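Ticket: Label printer skips every 20th label after update
Product: Clilum Print Server
Site: Sirstead
Opened: January 2026
Status: Solved, leaving open until February

Update 1
Hi all! First off, we love the new queue view, it's so much easier to read. One snag since we installed the update: on long runs the Görtz label printer feeds a blank after every 20 labels. Short jobs of 12 come out perfectly. Same roll, same template, same cable as before.

Update 2
Tried so far:
Cleaned the gap sensor, no change.
Ran calibration twice, no change.
Swapped in a fresh roll of 1,000, no change.
Printed straight from the laptop over USB — no blanks at all! So the printer is fine and the server is adding them.

Update 3
Found it, and I'm thrilled. The update switched on "Batch separator" in the Zavetside driver profile, with the batch size set to 20. It sits under Advanced, Media, way down at the bottom. I set it to Off, saved, and restarted the queue (saving alone did nothing for me).

Update 4
Test run of 71 labels, zero blanks. Barcodes scan on the first try too!

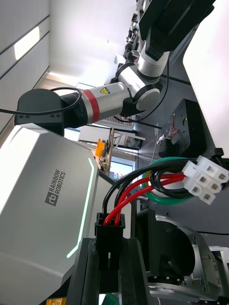 One small wish while the ticket is still open — could the separator setting show up on the main profile page? I'd also love a line about it in the release notes. Thanks for such a quick reply on the first message!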